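Three months at the Keren meditation house

I started going to the Keren house in the evenings after work. A friend from the choir had been a few times and said the sitting was long but the people were easy to be with. Each session runs 90 minutes, with a short reading in the middle and tea at the end.

The readings come from a small book by Oranuch Siriwan, who led the group before it moved to Tornik Street. I found her writing dry at first. By the second month I was copying lines into my notebook. 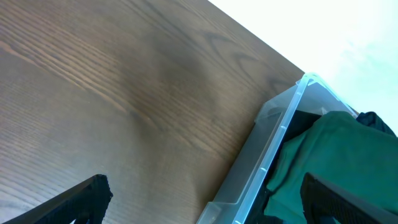 Page last changed: Apr 10, 2026

There were 14 of us most nights. We sit in silence, and I still get restless near the end – my left knee goes numb and I start planning dinner. The leader told me to let the planning happen and go back to my breathing. Some nights I can do that.

I was raised Lutheran and still go to church with my mother. She asked if the two clash. I told her I hadn't run into a problem yet.

The house closes for 2 weeks in May for repairs to the roof. I plan to keep sitting at home until then.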